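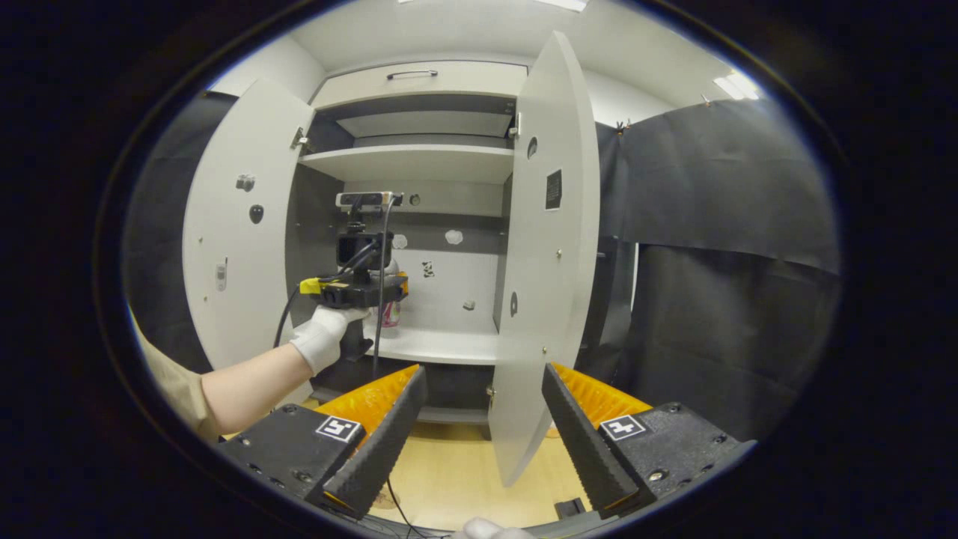
Last updated: 30 April 2026

The Benureck kit, one year in

I have spent a good part of my adult life moving clear liquid from one small tube to another small tube, and in January I was asked to do it with a new kit. The old plasmid prep kit had gone up in price again, somebody upstairs had seen a discount on the Benureck one, and a box of it turned up on my bench with a sticky note saying "same thing, cheaper." I started this post then, and I keep coming back to add to it whenever the kit teaches me something. The title is optimistic. It has been a few months. It feels like a year.

Let me be fair to the kit first. The columns are fine. The buffers do what buffers do. The protocol card is laminated, and whoever decided on that has spilled things before. If you grow a normal overnight culture of a normal high-copy plasmid and follow the card, you get DNA, in a tube, and you can go home.

My plasmid isn't normal, of course. It is low-copy, it has a repeat in it that the bacteria would love to delete, and the insert is 1014 base pairs of a gene that I have now cloned so many times I could hum it. With the old kit I got yields I would describe as disappointing. With the new one my first prep gave me a number on the spectrophotometer that I took for the blank. I cleaned the pedestal and read it again. It went down.

So began the tinkering. What has helped, in the order I tried it:

Warming the elution buffer. Everyone says to do this and I had been too lazy. Fifty degrees, leave it sitting on the membrane for a few minutes, then spin. Yields improved enough for me to stop swearing.

Eluting in less, twice. The card tells you to use one big splash. Two small ones, pooled, gave me more DNA and a concentration the sequencing people would accept without a phone call.

Shaking less. I had been mixing the lysis step like a cocktail, which is a good way to get genomic DNA in your prep and a mysterious smear on your gel. I invert the tube gently now. I count to four. I think of calm things.

What hasn't helped is the extra wash, which I was told by three different people was essential. I did it for a month. It made no difference to anything except the ethanol bottle.

Then there was the digest. I cut the new prep with my usual two enzymes, expecting a backbone and a band a bit over the 1 kb mark, and got a very handsome band at 800. I stared at this for a while. The repeat, I decided. The bacteria had finally eaten the repeat. I wrote a gloomy email to my boss, and had it in drafts, thank goodness, when I noticed I had loaded the other ladder, the one from Starel, whose bands are spaced differently and whose lid is the identical shade of purple. Read against the right chart, my insert was exactly where it should be. I have put a piece of tape on the Starel tube. The tape says NO.

People have asked (one person has asked) what software I use for the maps. I was on Datura for a long time because it was free and it opened everything. The last update moved the restriction sites into a side panel and now it wants me to sign in to look at my own sequence. I have an export of 69 old plasmid files that I keep meaning to sort through, and so far I have renamed the folder. Neagu is the other one people like. It draws beautiful circles and its primer tool will not let you design anything ugly, which rules out most of my primers. For the moment I paste the sequence into a web page that looks as if it was built in someone's dorm room and has never once let me down.

Added later: I ran out of the Benureck wash concentrate before I ran out of columns, with 26 columns left over. I gather this is common with kits of every make. You can buy the wash separately at a price that takes care of the discount. I made my own from the recipe that floats around, and the preps came out the same, as far as my gel can tell.

Added later still: sequencing came back on the last four clones. Three are right. The fourth has a single base change in the middle of the insert, silent, harmless, and of no consequence to anyone. It also has by far the best yield. I have labeled it and put it at the back of the minus eighty while I decide how I feel.

Next I am supposed to try the midi version of the kit. The box has arrived. There is a sticky note on it.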